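Tuesday, September 2, 2025

Two evenings on the arm and I am still grinning, so this goes in the diary before I forget the order of things.

Yesterday I was sure we'd have to take the base off again. The shoulder was humming at rest, a sort of unhappy fridge noise, and every time I sent it a small move it went a bit further than I'd asked and then came back. I went to bed cross with it. This morning on the bus I remembered that Rodel had changed the horn over at the weekend and that my offsets were all from before that. So the poor thing had been trying to hold a position it could never quite reach! I wrote the new number on my hand so I wouldn't lose it – 2000 in the old file, 1026 now – and was stuck at work all day with it smudging.

Got to the Grindbridge workshop just after six. Rodel was already in, Beatriz came later with soup. I typed in the new offset, powered up, and there was no hum. None. I made everyone stop talking so we could listen to it not humming, which Beatriz thought was the silliest thing she'd ever been asked to do in that building.

After that we went straight on to cups. We've argued for weeks about what it should pick up first, and Rodel has always wanted foam blocks, very sensible, very dull. I wanted things from a kitchen, because that's what I'd like it to do in the end: clear a table after tea, slowly, while I sit there and watch. So out came a metal tumbler and a fork. The cup goes on its side for now, as the gripper is happier coming at it low down. The fork is for another night and was only there to give me hope.

The wiring is a disgrace and I love it. Red, white and black, big loops everywhere. I keep meaning to tie it back, then I want to swap something, and off come the ties again. Rodel says one loop is going to catch on something and he's probably right. For now there's plenty of slack at the joints, and I'd sooner have too much than find out the hard way as I did with the first build.

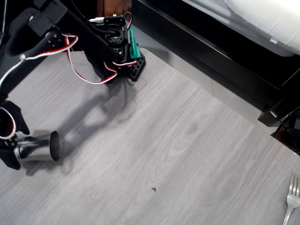 What I want to do next

Tidy the cables along the long link, properly this time, with the sleeving from the Postma drawer. Leave enough loop at the elbow for the full swing.

Write the offsets down somewhere that isn't my hand.

Try the cup 7 times in a row from the same start, and don't touch any settings in between, however much I want to. Tonight I fiddled after every go, so I've no idea which change helped. The best grab was lovely, though. It closed, the cup stayed put in the jaws, and Rodel said "oh!" in a very small voice.

Ask Jericho if we can borrow the Drokden supply again. Ours is fine for one joint at a time but I don't trust it with everything moving at once.

Then the fork. I keep picturing it: the tines, that thin neck, hardly anything to get hold of. Might need softer tips. Beatriz has bits of an old bicycle inner tube and a very good pair of scissors, so that's the plan until someone has a better one. I'd love to have it lifting both by November.

Home by half ten. Soup was leek. Still too awake to sleep, so I've been lying here moving my own wrist about and working out which joint would have to do what.

Comments (4)

Ronaldo Dela Peña
Had the same overshoot on mine after changing a horn. Took me a fortnight to find it so you're well ahead of me. What are you using for the jaw tips at the moment?

Beatriz Vilela
It was leek AND potato.

Jericho Fajardo
Supply is yours from Thursday, it's on the shelf by the door. Please bring back the right lead with it, last time I got one from a kettle.

Ronaldo Dela Peña
Also yes to inner tube! Rough side out. Wash it first or the powder gets all over your cup.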